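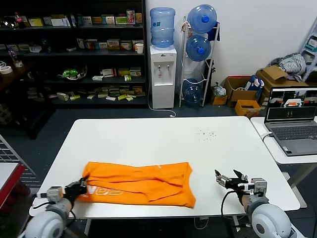 A white table is the least forgiving piece of furniture in any shared room. When a flatpack-and-laundry supplier called Adholm moved its staff into a single workroom last October, it bought white tables, and the cleaning roster doubled inside a month. A dark top hides toast. A white one puts every speck on display.

The usual answer is a cloth, and most households have the wrong idea about which. Cotton is fine for dry crumbs. It picks up the small stuff if it is folded into a pad and drawn toward you in one slow pass. Bunched up in the fist, it pushes crumbs ahead of it and drops half of them on the floor.
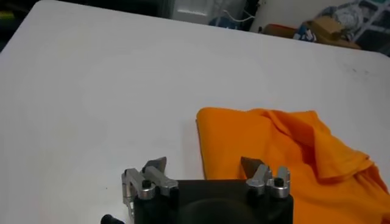 Folding is the part people skip. Lay the cloth out, bring the sides in, and keep one edge straight, because the straight edge does the sweeping. An orange cloth with its left edge folded square and the other side rumpled is halfway there. Flatten the rumpled side and you have a working tool. Colour matters less than people think, though a bright one is harder to leave behind.

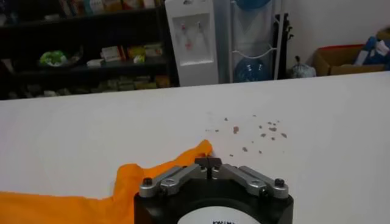 By the table

Old T-shirts are the cheapest source. Lirkance, a rag merchant in the northern suburbs, sells them by the bag at $27, cut and washed, and says cafes take most of them. Worn cotton has lost its lint and grips better than new. Printed lettering is the one drawback. The ink does not absorb anything and can drag on a matte surface, so fold it to the inside.

Smudges are another job. Grey marks on a matte white top are often rubber or pencil, and dry wiping spreads them. Use a damp cloth with a drop of dishwashing liquid, then a dry one. Skip scouring powder. It leaves a shiny patch that shows from across the room.

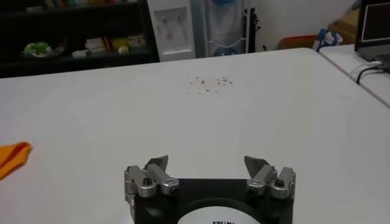 Where two tables stand side by side, wipe away from the join. Crumbs pushed into the gap stay there until somebody moves the furniture. Urkex makes a narrow brush for the purpose at $7, but a strip of stiff card does the same work.

Wash the cloths separately from towels, in warm water, with no fabric softener. Softener coats the fibres and they stop picking things up. Hang them flat to dry.

5/28/24 | 175 shares | 27 comments
Contact us | Copyright Pellegrini Home Magazine | Back to top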